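# Who Stays, Who Goes: Contract Lengths at Droltton Town

Soledad Esquivel and Arturo Bellini, Sports Studies project

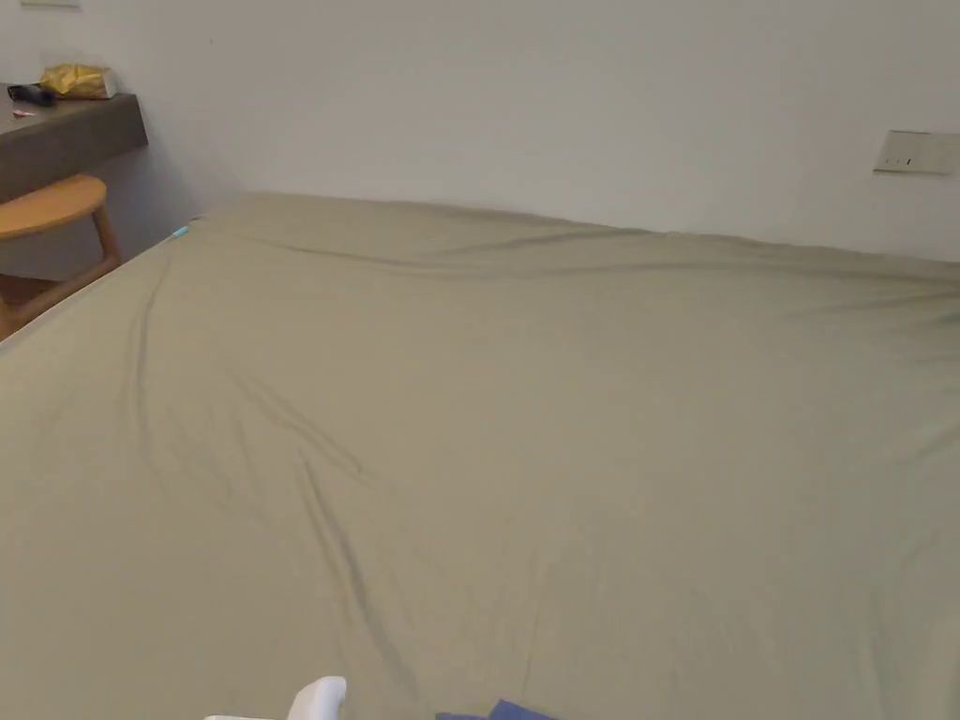
## What we wanted to find out

Droltton have lost a lot of players for nothing lately, and as fans (Arturo has had a season ticket since he was six!) we wanted to know if short contracts were the problem. Our question was simple: do players who sign for longer play more league games for the club?

## How we did it

We went through old match programs at the Zabala Road library and built a spreadsheet of 193 players. For each one we noted the length of the first deal, the position, and league appearances. Soledad typed and Arturo checked, then we swapped. Kiltine Rovers kindly sent us their lists too, but theirs leave out loan players, so we kept them separate.

## Results

The big surprise was goalkeepers. We expected them to stay longest, and they moved on faster than the wingers did! Defenders on longer deals played the most by far. The club record in our data is 558 league games, held by a left back called Iler, who started on a 12-month contract and kept signing new ones. We love that.

Midfielders were messy. Two of them left and came back, and we argued for a whole Tuesday over whether to count them once or twice. We went with once.

## Problems

Injuries aren't in the programs, so a player with few games may have been hurt and not dropped. We also couldn't find out what anyone was paid.

## Next

We'd like to add the women's team, whose records start later but are much neater. Arturo has already started the spreadsheet.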